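Wollville Home Forum > Laundry and Linen > Folding dark clothes on the bed, worth it?

odumlaundry
Okay, I have gone completely down the folding rabbit hole since May and I need to talk to people who get it! Our place in Odum has no table big enough for anything, so all the big navy stuff gets laid out on the bed. Game changer for me. I used to fold against my chest and everything came out crooked. Now I spread it flat, smooth it toward the hems and go from there. Does anyone else do this, or are you all ironing board people?

stastetero_sal
Ironing board, always. A mattress has too much give. You smooth one end and the other end rumples up again.

fernhill15
Bed all the way! And put a light sheet underneath if you've got one. Dark navy on a dark doona and I can't find the edges at all, but on white or a pale floral every hem jumps out at you. I do mine at 4 in the afternoon when the sun comes into our room (best light in the house) and you'd be amazed at the lint you spot.

odumlaundry
Yes to the pale sheet, mine's a white floral one and I love it for this. Okay, so you can see what I'm working with: 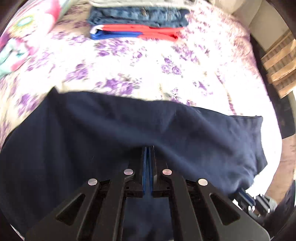 Navy on the floral sheet, still plenty of creases down at the hemmed end.

Look at that big diagonal fold! I reckon if I sort that one first, the rest should follow. There's a bit of pale fluff near the top too, so the lint roller is next.

stastetero_sal
See, that bunching at the right end is exactly my point. I'd pull from the hem before touching the diagonal, otherwise you're just pushing the fabric along.

fernhill15
Disagree, sorry! Big folds first, then hems. I went through 2 loads of dark washing that way last night and it was so satisfying – flat as a pancake, every one.

arsenault_tubs
Hem first here as well. I learned it from thread 362 in the old Arsenault laundry group, if anyone remembers that one. Pinch the hem at both corners, give it one good snap, lay it down and most of the creases are gone before you start. Works a treat on trackies and long sleeves.

odumlaundry
Ooh, the snap! I haven't tried that on the heavy ones. Might need to move the bedside lamp first.

stastetero_sal
Definitely move the lamp. And do the lint before you fold, or it ends up tucked inside.

odumlaundry
Lint roller's out. Will try hem first on this one and big folds first on the next, and post how they both go.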